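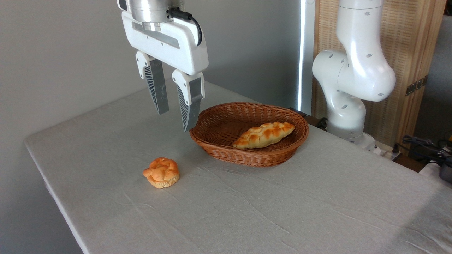 One reader wrote in to ask whether the soft fingers on the Rokavia gripper are worth paying extra for, or whether a small bakery counter could get by with the plain flat ones that come in the base kit. The reader had a quote in hand and wanted to know which lines could be struck from it.

I would keep the ribbed fingers and strike something else. We have had the Rokavia two-finger kit for six months, mounted on one of our two arms, and most of its work has been picking up bread and rolls and putting them in baskets. The ribbed fingers give a little when they close on a crust. The flat ones left dents in brioche unless we set the force so low that heavier loaves slid out. I changed back to the flat set twice to be fair to it and did not enjoy either week.

What you get in the base kit: gripper body, one pair of flat fingers, one cable, mounting screws and a printed setup sheet. The ribbed pair is a separate line on the quote. So is the adapter plate if your arm doesn't match the standard flange, and ours didn't. Ask about the plate before you sign. It added 16 days to our delivery.

Setup took most of an afternoon. The cable plugs into the upper part of the body and has to hang in a loop with enough slack for the wrist to turn. Ours was too tight the first time and pulled out. The software is dull and works. Open width, close width, speed and force are all on a single page, and you can save settings by product name.

Weak points. The ribbed fingers scuff, which doesn't affect the grip but looks bad if customers can see the arm. Small knotted rolls are harder than long loaves, and our miss rate on them was around 8 percent after tuning. Wicker baskets with a raised rim need a higher approach than you would guess, so allow time for teaching those positions.

I also had a Nolex gripper on loan. It is faster and the body is slimmer, but replacement fingers come only in sets of 33 percent higher cost than Rokavia's, and the supplier, Umgate, wanted a yearly service contract with it.

If you are planning a budget, put in a spare pair of ribbed fingers, a spare cable and two days of someone's time. I would leave out the extended warranty and the carrying case. We bought both. The case is holding extension cords.

Rating: 8 out of 10 with the ribbed fingers, 6 with the flat ones.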